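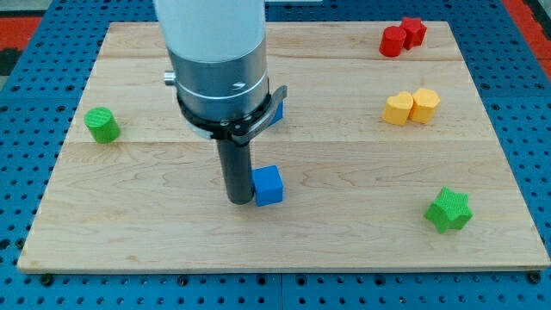
Who pays when the swap goes wrong? Questions for the people behind Tuvitport

2018-10-11

I have never bought a sword that doesn't exist, but I have a nephew who has, and he paid more for it than I paid for my winter boots. So when Tuvitport offered me an hour with two of its founders, I said yes, mostly to ask them why anyone should trust a website that stands between strangers and their pretend belongings.

Tuvitport lets players of online games trade items with each other for real money. It handles helmets, mounts, skins, rare cards and the odd castle. A seller lists something, a buyer pays, the site holds the payment until the item has moved from one game account to the other, and then it lets the money go. Tuvitport keeps a cut of 10 per cent. The pitch is that this is safer than meeting someone in a chat room and hoping for the best, and I suppose it would have to be.

Lurdes Calado runs the business side. Bonifacio Urquijo built the first version of the software and still looks after most of it. They met at Pacheco, a web shop that made booking systems for dentists, and they left within a month of each other.

I began with the obvious one. Most game publishers forbid this sort of trading in their terms. Isn't the whole company standing on someone else's lawn?

"Some of them forbid it, some of them look away, and a few have told us in writing that they don't mind," Calado said. "We only list games in the second and third groups."

I asked how she tells a publisher that looks away from one that hasn't looked yet. She took a while over that.

"You can't always," she said. "We read the terms every time they change. We've dropped games. We dropped one in January that was a good part of our income, and we did it the same week the wording changed."

And the people who had items listed that week?

"They got their listings cancelled and no fee charged. Some of them were very angry. I answered a lot of those emails myself."

The site now covers 23 games. I had expected a bigger number, going by the front page, which shows a wall of logos that scrolls on for a good while. Urquijo explained that the wall repeats. I said that seemed a bit cheeky. He said it was a design decision and he hadn't made it.

Urquijo is easier to pin down on the technical side, where he talks quickly and draws on whatever paper is near. The hard part, he told me, was never the payments, which an outside processor takes care of. It was proving that an item had changed hands. Some games offer a public record of who owns what. Many don't.

"Where there's a record, the server checks it every few minutes and the thing closes by itself," he said. "Where there isn't, we ask both sides for screenshots, and then we're in the business of judging screenshots."

Screenshots can be faked by a bored twelve-year-old, I pointed out.

"They can, and they are. So we don't decide on the screenshot alone. We look at how old the account is, how many trades it's done, whether the two sides have the same connection. It's a score. If the score is low, a person looks at it."

How many people are there to look?

"Two," said Urquijo.

"Three, with Judite," said Calado.

Judite Loureiro turned out to be in the next room, so I asked if I could borrow her. She handles disputes, and she was the most useful person I spoke to all day. Last month, she said, 207 trades ended in a complaint. She had closed 193 of them by the time we talked. The rest were still open, a few of them for longer than she liked.

"People think it's all crooks," Loureiro told me. "A lot of it is somebody who bought the wrong thing. They wanted the red cloak and they bought the crimson cloak. The seller did nothing wrong and the buyer is furious, and I have to say no to him."

I asked what share of complaints ended with the buyer getting the money back. She said more than half. I asked whether I could see the figures by game. She looked at Calado, and Calado said they weren't ready to publish that. I said I wasn't asking them to publish it, I was asking to see it. I didn't see it.

I should be fair here. The small dispute queue is a good deal better than what I had been led to expect by the forums, where every marketplace of this kind is described as a den of thieves. But a company that sells itself on trust ought to be able to say which games are riskiest for a buyer. A used-car lot will at least let you look under the hood.

The part that bothers me more is the wallet. When you sell something on Tuvitport, your earnings go into a balance on the site, and they sit there until you ask for them. You can spend the balance on other items right away. Taking it out as cash takes up to five working days. I asked Calado why spending should be instant and leaving should be slow.

"It's fraud protection," she said. "If a card payment gets reversed, we need time to catch it."

Then why not hold it before spending as well?

"Because if it's spent on the site we can still trace it."

That's a real answer, and I wrote it down as one. It's also a very convenient answer for the company, which earns its cut again each time a balance goes round. When I put that to her she didn't argue. She said she would like to get the wait down to two days, and that the processor was the sticking point. I've heard a lot of firms blame the processor.

I asked where the wallet money is kept. In a separate account, she said, apart from the money that pays the rent and the wages. Is that checked by anyone outside? By their accountant, Rosário Coelho, every quarter. Is there a report? There is one, for the shareholders. Could a seller ask for it? "Nobody has," Calado said.

Eduardo Frade has sold on Tuvitport since it opened and, before that, on a rival called Vemeck that shut down and left its users waiting months for their balances. I found him through a players' group, without the company's help. He makes what he calls grocery money, mostly from crafting materials.

"I take it out every time," he said. "I don't leave a cent in there. It isn't that I think they're bad people. I thought the Vemeck people were nice too."

Would he tell a friend to use it?

"To sell, sure. To buy something expensive, I'd tell him to start small and see how it goes. And read the description twice."

Back with the founders, I brought up Vemeck. Urquijo winced. He said the closure had sent Tuvitport a wave of new sellers and an equal wave of suspicion, and that he'd rather have had neither. Calado said the difference was that Vemeck had been spending its users' balances and Tuvitport wasn't. I said Vemeck would presumably have told me the same thing.

"Yes," she said. "I know."

There's a new product on the way, with the working name Prindov. It's meant to let players rent items for a weekend and give them back. Urquijo is plainly excited about it – he got through four sheets of paper – and he described how a rented item could be returned on its own in games that allow it. In games that don't, the renter leaves a deposit. I asked who sets the deposit. The owner does. I asked what happens when the item's price doubles halfway through the weekend and the renter decides the deposit is a bargain.

"We're working on that," he said.

They hope to test it with a small group of sellers first, and Frade has been invited. He told me he hadn't made up his mind. My nephew, when I described it to him over the phone, wanted to know if he could rent out the sword.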